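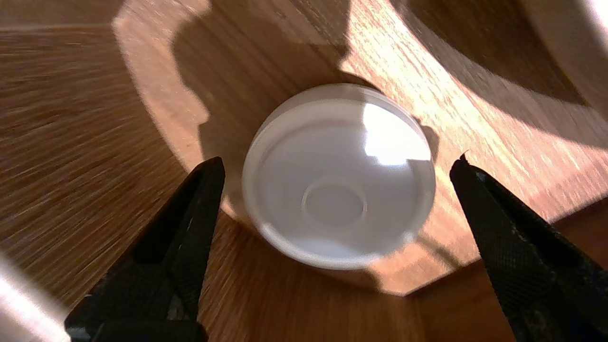 Mamta Uniyal told her to stop steering with her shoulders, the arm couldn't feel them. Orvokki laughed and dropped them. She had been hunched over the hand controller since lunch, and she loved it, she loved all of it, even the lid.

Recording 182 had been a beauty until the last second. She had come down over the white lid with the fingers wide open, slow as a heron, and then squeezed too early and pinched nothing. Skiren would learn from every one they kept, so they threw that one out.

"Again?" said Mamta.

"Again!"

The screen at her elbow showed what the wrist showed: the wood, the lid lying upside down, a finger on either side of it, and the sun pouring in across the grain. The arm's own shadow lay over the tray, all notches and bumps. Orvokki had started to think of it as company. When she tipped her hand, it tipped. When she held her breath, it held perfectly still - and this was the part she tried to explain to her mother on the phone and never could. You were over here in a chair, and you were also over there, two fingers wide, looking down at a lid as big as a pond.

She eased forward. The trick was to go for the rim and keep off the little ring in the middle, and to wait. Mamta had taught her that in March, back when Orvokki's best run took five minutes and ended on the floor.

Left finger. Right finger. A tiny pressure came back through the grip, so faint she might have wished it there.

"Don't rush the lift," Mamta said, much closer now, leaning over the back of the chair.

She didn't rush. The lid came up out of the tray with a bit of a wobble, tilted, and stayed. Orvokki carried it across, set it down and let go, and only then let out a whoop they must have heard all the way down the hall at Imadari.

Mamta typed in the number and saved it. Then she pulled over the second chair and held out her hand for the controller.

"Move," she said. "I want the next one."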